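如何核查一张网传的明星旧照

娱乐版编辑每周都会遇到这类素材:某个账号贴出一张据称摄于多年前的艺人照片,配一句耸动的说明,几小时内转发过万。照片本身可能是真的,说明却常常有误,年份错、地点错、同框的人认错,都很常见。本教程给出一套固定的核查步骤,适用于静态照片,不涉及视频。熟练之后,一张照片的初步核查可以在33分钟内完成。

准备工作

开始前建立一个单独的文件夹,以照片主题命名,内含三个子目录:原图、检索结果、往来邮件。另建一份核查记录表,字段包括:首次见到的链接、抓取时间(精确到分钟)、账号名、账号注册时间、原文说明、图片像素尺寸、备注。记录表从第一步就要填,不要留到最后补。补写的记录在发生争议时用处不大。

所需工具:两个以上的反向图片检索服务,一个网页存档服务,一个能读取元数据的本地软件。我们编辑部用的是Hosico,其他同类软件亦可,菜单名称会有差别。

第一步:保存现场

先存档,再检索。把发布页面提交给网页存档服务,同时在本地保存整页截图,截图需包含网址栏和时间。评论区前几屏一并保存,有用的线索往往在评论里,而删评比删帖更快。

随后下载图片,选平台提供的最大尺寸。不要直接截取屏幕上的缩略图用于检索,压缩后的细节损失会影响比对结果。

第二步:读取元数据

用Hosico打开原图,选择“文件”菜单下的“属性”,切换到“扩展”页签。主流社交平台会在上传时清除拍摄信息,因此多数情况下此处为空。空白不说明任何问题。如果日期字段有内容,也只能说明文件在某个时间被写入,扫描的旧照片显示的通常是扫描日期。

需要留意的是软件字段。出现修图软件名称时,记入备注,不下结论。裁切、调色都会留下同样的痕迹。

第三步:反向检索

将原图提交给至少两个检索服务,结果按时间从早到晚排列。目标是找到最早的一次公开出现。翻结果时不要只看前几条,排序靠前的一般是转载量大的页面。

如果整图没有结果,裁出局部再试。建议依次裁切:人物面部、服装、背景中的招牌或海报。每裁一次,记录一次。左右镜像后再检索一遍,翻转过的旧照片比想象中多。

以一个常见情形为例。某歌手与某演员在后台的合影,网传摄于颁奖礼当晚。检索得到280条结果,其中最早的一条来自一个已停更的乐迷论坛,发帖月份为7月,而该颁奖礼在冬季举行。到这一步,“颁奖礼当晚”的说法已经不能采用,但真实的拍摄日期仍然未知。两件事要分开写。

第四步:比对同期资料

找同一时期、同一艺人的可靠照片,来源限于图片社、报刊扫描件和官方物料。比对项目有发型、发色、耳洞、可见的文身、首饰。服装的参考价值较低,巡演期间同一件外套可能穿几个月。

乐队照还应核对成员构成。列出该乐队每次人员变动的时间,如果照片中出现的两名成员从未同期在队,说明文字或人物辨认必有一项出错。演员照则可核对剧组造型,拍摄期内的演员一般不会随意改变发型。

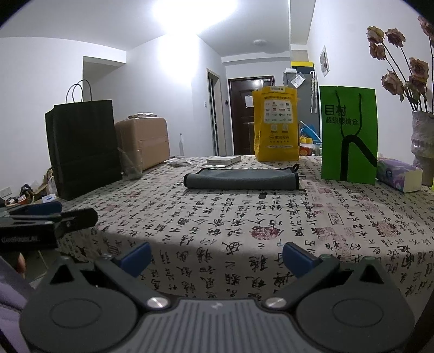
Sohail Warraich:第四步我有不同意见。耳洞和文身可以修掉,首饰也可能是后来画上去的,我会把场地放在人物前面。演出场馆的翻修年份查得到,艺人哪天换了耳环基本查不到。我核过一张后台照,人物怎么看都对得上,最后是墙上的消防指示牌样式暴露了年份。

上述意见有道理,在能够辨认场地的照片中,应先核场地,再核人物。背景虚化或为纯色棚拍时,仍按本文顺序操作。场地资料可查阅场馆官网的历史页面、地方报纸的演出预告,以及观众当年上传的现场照。使用观众照片时,同样要记录来源和上传时间。

第五步:联系来源

检索得到的最早发布者,以及照片上可辨认的署名或水印所指的摄影者,都应联系。询问邮件宜短,只问事实。可用以下模板:

您好。我是某某网站娱乐版编辑。附件中的照片目前在网上流传,称拍摄于某年某地。请问这张照片是否由您拍摄?如是,能否告知拍摄时间和地点,以及同一卷或同一批次中的其他照片是否保留?

最后一问很关键。拍摄者通常持有前后相邻的底片或文件,单张下载者没有。对方愿意提供相邻画面时,可信度明显提高。注意不要在邮件里写出自己的推测,以免对方顺着回答。

同时向艺人一方的宣传公司发函。宣传公司的答复只能作为一方说法引用。“不予置评”照写,没有回复也照写,并注明发函到截稿的间隔。本站规定的等待时间为6小时,突发稿件由值班主编决定是否缩短。

第六步:分级

核查结束后给照片定级,写入记录表。

甲级:拍摄者确认,且有相邻画面或同期刊物佐证。可直接写明时间地点。

乙级:找到可靠的早期出处,但拍摄者未能联系上。行文用“据某刊当年刊载”。

丙级:只有网络转载,比对无明显矛盾。行文用“网传”“据称”,标题中同样要用,不得只在正文出现。

丁级:存在一处以上无法解释的矛盾。不发图。如流传甚广确有必要报道,报道对象应为流传本身,并在正文前两段写明矛盾所在。

第七步:图注与更正

图注包含四项:人物、时间、地点、来源。任何一项不明,写“不详”,不要省略。照片为丙级时,图注末尾加“未经本站独立证实”。

另须单独确认版权。核实内容与取得授权是两回事,甲级照片也可能无权使用。向图片社购买前,先核对图片社自己的说明文字,图片社的归档也会出错,尤其是批量扫描的老照片。

发布后如有新证据,在文末加更正说明,写清原来怎么写、现在怎么写、何时修改。不要悄悄替换图注。评级有变动时,记录表新增一行,旧的一行保留。

常见错误

把转发量当作佐证。转载页面再多,源头相同就只算一个来源。

把艺人本人点赞视为确认。账号可能由团队管理,点赞也不包含对日期和地点的表态。

用自动人脸比对的分数下结论。这类工具对浓妆、侧脸和低分辨率扫描件误差很大,分数可以记入备注,不能写进稿件。

只核照片,不核配文。网帖中常附有一段所谓当年的采访原话,应按文字引语的流程另行核查,找到刊物、期号和页码后方可引用。

记录表和往来邮件随稿件一并归档,文件夹名称前加稿件编号。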